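Aaltonen Sets Equipment Plan for Robot Handling Cells, With Simulation Ahead of Purchase

October 9, 2024 - Aaltonen, a contract packing and storage company, today announced a purchasing plan for robot handling equipment at its Treltska site. Under the plan, each gripper and arm combination will be studied in simulation before a purchase order is issued. 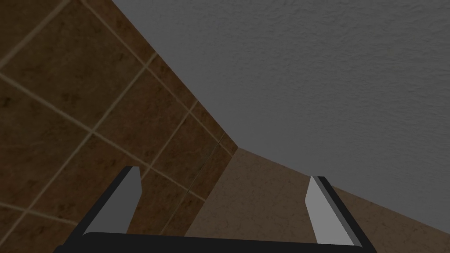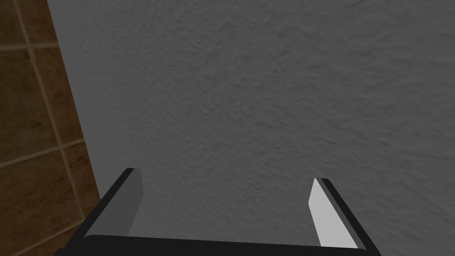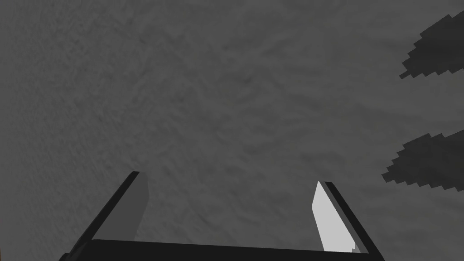

Simulated views of an open two-fingered gripper against textured gray surfaces. Renderings: Aaltonen.

The plan covers 25 handling cells, to be bought in stages over five years. Funds for the first stage have been approved and will pay for five cells, along with floor work, guarding and operator training. Later stages will be released one at a time, after a review of running costs and downtime at the cells already in service.

"Equipment of this kind stays on our books for a long time, and the price of the arm is only part of what we pay," said Rostam Ansari, director of capital planning at Aaltonen. "We asked our engineers to settle reach, finger opening and mounting height on screen first, while a change costs us an afternoon of work and no steel."

Simulation work is carried out by the company's own engineering group, using models supplied by Bastetti, the selected integrator for the first stage. Bastetti will also provide spare fingers and pads, which Aaltonen has chosen to budget as a yearly supply item - earlier equipment plans treated such parts as repairs. Maintenance records and purchase approvals will be kept in Clerkix, the system already used by the company's finance office.

Under the terms of the agreement, 85 percent of the price of each cell is payable on delivery and installation. The balance is held until the cell has passed its acceptance run at the site. Aaltonen may cancel any stage that has not been ordered, without charge, by giving written notice to the integrator.

Delivery of the first cells is scheduled to begin in February. Current manual packing lines will remain in use throughout the first stage, and staff assigned to the new cells will be trained on paid time before installation.

Suppliers wishing to quote for guarding, floor preparation or electrical work may request the bid documents from the Aaltonen purchasing office at Treltska.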